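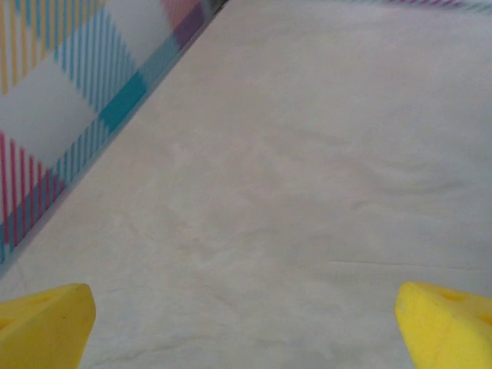
I'm trying to get our start-of-run checklist down to one page before the February revision, and I'm stuck on the "clear zone" line. The current rule says that before any pick the fingers are fully open, nothing is between them, and nothing lies within 200 mm of either fingertip. Box floors with fabric on them are where I get arguments. With the yellow fingers spread over a pale floor like this one and no object in view, one person checks the box off and the next person fails it on account of the wrinkles. The plaid wall on the left is a separate problem, as the rule says nothing about walls. Do you count folds in a soft surface as an obstruction? Do you count the side of the container?
Posted by marl_benchtop

Re: Clear zone wording for soft surfaces
tallowfish

We don't count folds unless they are taller than the fingertip clearance. Otherwise you will spend the whole shift smoothing cloth. Our sheet says "loose objects" and stops there.

Walls we handle with a separate line: no closing move that starts with a finger touching a wall. It has been enough so far.

Re: Clear zone wording for soft surfaces
gantry_dad

Disagree on the folds. Foam fingers drag. If a finger comes down on a crease and then closes, it takes the cloth with it and whatever was sitting on the cloth moves too. I'd rather have the operator flatten it. It takes a few seconds.

What fingers are you running? The Skanwood ones or something you cast yourself?

Re: Clear zone wording for soft surfaces
marl_benchtop

Cast in house. We had Skanwood pads on the old arm and went through them too fast.

tallowfish, "loose objects" is good, I may steal that. The trouble is that our other station has a lot of loose objects on purpose.

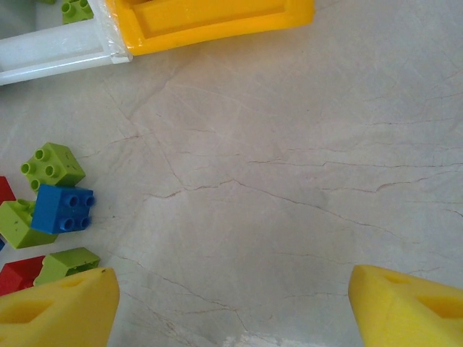
Toy bricks along the left, a white and yellow plastic piece at the top, center and right of the floor clear.

Under a strict reading that one fails, because there is a green brick right up against the left finger. Under the reading most of the crew uses, it passes, because the gap between the fingers is clear and so is the floor to the right. I don't want two readings.

Re: Clear zone wording for soft surfaces
p_orsini

Then your rule is written for the wrong thing. A clearance distance around the fingertips makes sense for a single part in a fixture. For a pile it can't work, you're always going to be next to something. Write it as a gap check and a contact check:

Gap check: nothing between the fingers.
Contact check: no finger pressing on an object or a wall.

Drop the 200 entirely for cluttered stations.

Re: Clear zone wording for soft surfaces
gantry_dad

You can't judge contact from the wrist camera. The brick goes behind the finger and you are guessing. From that second picture I could not tell you if the left finger is touching the green brick or just in front of it. Somebody has to look from the side.

Re: Clear zone wording for soft surfaces
p_orsini

Fair. Then look from the side. It's a checklist, adding a step is allowed.

Re: Clear zone wording for soft surfaces
Sze-wing Cheung

I wrote the start rules for the Gralia cells, so some of this is my fault if you copied ours. The 200 was never a safety number. We measured 195 on the widest finger opening we had at the time and rounded up, so that an operator could use the opening itself as a ruler. If your fingers open to a different width, the number means nothing.

What we use now:

1. Fingers fully open before the run is marked as started.
2. Gap empty. Surface texture, veins in stone, stains and flat creases don't count as objects.
3. Folds that stand up get flattened if they are between the fingers. Elsewhere leave them.
4. Container walls are noted on the sheet (left, right, far side), and the first move goes away from the nearest one.
5. In clutter, one look from the side before the first close.
6. Fingertips inspected every 400 closes. Replace for tears. Specks and scuffs are fine.

Number 2 was the one that saved arguments. New people fail marble floors all the time because the dark veins look like wires to them.

Re: Clear zone wording for soft surfaces
tallowfish

How are you counting the 400? Ours comes out of the Stindico log and it includes aborted closes, so we change fingers early.

Re: Clear zone wording for soft surfaces
Sze-wing Cheung

Completed closes only. Kao on my crew has a set with over twice that on it and no tears, but I would not put that in a rule.

Re: Clear zone wording for soft surfaces
gantry_dad

I can live with 3 as written. I still think 6 should be by shift. Operators forget counters, they don't forget the end of a shift.

Re: Clear zone wording for soft surfaces
marl_benchtop

Taking 1 through 5 more or less word for word, thanks. I'm splitting the sheet into "box" and "open floor" so the wall line only shows up where there are walls. Leaving 6 open until I can see what our log counts. Draft goes up on the station Saturday and I'll post whatever the crew crosses out.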